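手持ちグリッパーの製作メモ(2台目)

2021年5月5日
読了時間 2分

1月に作りはじめた手持ちグリッパーの2台目が、ひとまず形になった。名前はIsen。1台目のSebastianは指の根元のねじ穴が広がってしまい、部品取りになっている。

作業場所は共同工房のPitano。3Dプリンターは予約制で、指の部品は夜の枠でまとめて出した。1台目では指の本体を一体で出していたが、今回は先端と根元を分けて小ねじで留めた。先端だけ作り直せるので、形を変えて試すのが楽になった。

内側のパッドは紫の柔らかい材料で、横に溝を入れてある。溝の間隔は最初細かくしすぎて、角がすぐに丸くなった。広げてからは持ちがいい。接着はやめて、はめ込みにした。
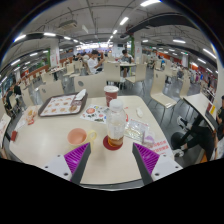

飲食店のテーブルにあるものは、工房の机で使っている木のブロックとはだいぶ勝手が違う。ふた付きの紙コップは強く挟むとへこむし、透明なボトルは曇っていると縁がどこなのか映像では分かりにくい。しわの寄ったポリ袋は、どこをつまむかを先に決めないと動きがまとまらない。取っ手のあるカップは、取っ手の向きで入り方を変えることになる。

記録には自作のスクリプトを使っている。Tultellという名前をつけて、指の開き幅と映像の時刻をそろえて保存するだけのもの。目標は1000回分で、今のところ49回分。時刻のずれを直す前のものは数に入れていない。

残っている作業は次のとおり。

・握りの部分をもう少し細くする。長く持つと親指の付け根が痛い。
・ケーブルの引き出し口を後ろに移す。今は手首に当たる。
・指の開き幅の校正を、電源を入れるたびにやらなくて済むようにする。
・予備のパッドを2組出しておく。

握りは図面を直してあるので、次の予約で出す。校正のほうは原点の取り方から考え直す必要があり、まだ手をつけていない。終わったらまた書く。

シェア 2 コメント 0

お問い合わせ | © 2021 ページの先頭へ戻る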